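Capítulo 7
Recipientes e embalagens: da cestaria ao plástico moldado
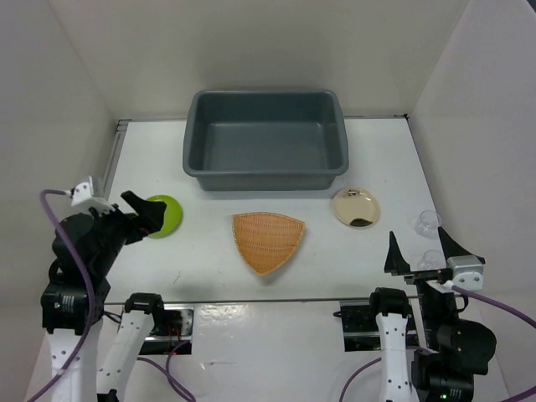
Guardar e transportar são duas necessidades anteriores à agricultura. Um grupo que colhe frutos, sementes ou moluscos precisa de levar o que colheu para outro lugar, e as mãos não chegam para isso. O recipiente resolve esse problema e cria outros: tem peso próprio, ocupa espaço quando está vazio, gasta-se e tem de ser reparado ou substituído. Grande parte da história técnica dos recipientes pode ler-se como uma série de respostas a essas quatro dificuldades.

Neste capítulo estudam-se três famílias de recipientes de uso doméstico e comercial: os entrançados, os cerâmicos e os moldados em polímero. O vidro e o metal são tratados no capítulo 8, com a conservação de alimentos.

No final do capítulo, o aluno deverá ser capaz de:
– distinguir as principais técnicas de entrançado;
– relacionar a forma de um recipiente com o modo como é fabricado;
– explicar por que razão certos recipientes encaixam uns nos outros e outros não;
– calcular a capacidade útil e a tara de um recipiente simples.

7.1 O que é um recipiente

Chama-se recipiente a qualquer objeto que limita um volume e permite manter nele uma substância ou um conjunto de objetos. A definição é larga de propósito. Inclui a ânfora, o saco, o tabuleiro e o tanque. Não exige tampa nem impermeabilidade. Um cesto de malha aberta não retém água, mas retém peixe, e para o pescador é isso que interessa.

Convém separar dois termos que na linguagem corrente se confundem. O recipiente existe independentemente do conteúdo e costuma ser usado muitas vezes. A embalagem é um recipiente destinado a acompanhar um produto até quem o consome. Um alguidar é um recipiente; um frasco de compota é uma embalagem enquanto está na loja e passa muitas vezes a recipiente quando chega a casa. A fronteira depende do uso.

Três grandezas descrevem qualquer recipiente. A capacidade é o volume interior até ao bordo. A capacidade útil é o volume que se pode ocupar sem derrame ou sem dano, sempre menor do que a capacidade. A tara é a massa do recipiente vazio. Um comerciante que vende a peso tem de conhecer a tara com rigor, e por isso os mercados regulamentados fixaram desde cedo as medidas dos seus cestos e caixas.

7.2 Fibras entrançadas

A cestaria usa materiais que crescem perto de quem os trabalha. Em Portugal predominam o vime, o junco, a palma, a cana e o castanho rachado em tiras; no Brasil, o cipó, o buriti, a taquara e a carnaúba. O material é colhido numa época certa, posto a secar e, em muitos casos, demolhado outra vez antes de se trabalhar, para recuperar a flexibilidade.

As técnicas reduzem-se a três grupos. No entrançado cruzado, duas séries de elementos passam alternadamente por cima e por baixo uma da outra, como num tecido. No entrançado sobre armação, uma série rígida – os montantes – serve de estrutura, e uma série mais fina é passada entre eles. Na espiral cosida, um feixe de fibras é enrolado sobre si mesmo e cada volta é presa à anterior com uma fibra fina.

O bordo é o ponto mais fraco de qualquer cesto. É por ele que se pega, é nele que as pontas se soltam e é ele que bate primeiro contra os outros objetos. Os cesteiros reforçam-no com um elemento mais grosso ou com um remate entrançado. Um cesto com o bordo partido ainda se repara; um cesto sem bordo desfaz-se depressa.

A forma redonda é a mais frequente porque distribui bem o esforço e não tem cantos. As formas alongadas, ovais ou em leque aparecem sobretudo em peças rasas, para servir pão e fruta ou para joeirar cereal. Nas joeiras, um lado largo e aberto facilita a saída da palha quando o grão é lançado ao ar.

7.3 Barro e louça rasa

O barro permite o que a fibra não permite: reter líquidos e ir ao lume. Em troca é pesado e parte-se. A roda de oleiro trouxe rapidez e regularidade ao fabrico, mas também impôs uma limitação, já que tudo o que sai da roda tem secção circular. As travessas ovais e as caixas retangulares de barro são feitas por molde ou por placas.

A louça rasa constitui um caso particular. Um prato é um recipiente de capacidade muito pequena em relação à sua superfície, e o que se lhe pede é que mantenha os alimentos separados da mesa e não os deixe escorregar. Bastam para isso poucos milímetros de aba. O pires, de diâmetro menor, apoia a chávena e recebe o que dela transborda.

7.4 Polímeros moldados

Os recipientes de plástico generalizaram-se na segunda metade do século XX. A maior parte das tinas, caixas e alguidares é produzida por injeção: o polímero fundido entra sob pressão num molde metálico fechado, arrefece e é extraído.

A extração condiciona a forma. Se as paredes fossem perfeitamente verticais, a peça ficaria presa ao molde. Por isso são ligeiramente inclinadas, mais abertas em cima do que em baixo. Esse ângulo chama-se ângulo de saída e traz uma vantagem adicional, que é o encaixe de peças iguais umas nas outras quando estão vazias. O bordo costuma ser engrossado ou dobrado para fora. Sem esse reforço, a parede de uma tina cheia abaulava e a pega feria as mãos.

Exemplo de aplicação. O armazém Bandden recebe da fábrica Kornov tinas iguais, todas com 40 litros de capacidade. Cada tina vazia tem a massa de 2141 gramas. Depois de uma alteração no molde, com bordo mais grosso, a massa passa a 2266 gramas. A tara aumentou, portanto, 125 gramas por peça. Num carregamento de 545 tinas, o acréscimo é de 68 125 gramas, ou seja, pouco mais de 68 quilogramas. O armazém tem de corrigir a tara nas balanças antes de voltar a vender a peso.

7.5 Escolher um recipiente

A escolha faz-se pela ordem seguinte: natureza do conteúdo, massa a transportar, número de utilizações previstas e modo de limpeza. A fibra deixa circular o ar e convém à fruta, à cebola e ao pão, mas retém sujidade entre as malhas. A louça vidrada lava-se bem e não guarda cheiros. O plástico é leve e resiste ao choque, embora se risque e envelheça quando fica muito tempo ao sol.

Questões para discussão
Que recipientes da sua casa são usados para um fim diferente daquele para que foram fabricados?
Por que razão um cesto de malha apertada pode ser menos adequado para guardar batatas do que um de malha larga?
Compare o bordo de um alguidar com o de um prato. Que esforços suporta cada um?

A secção seguinte trata da colheita e da preparação do vime.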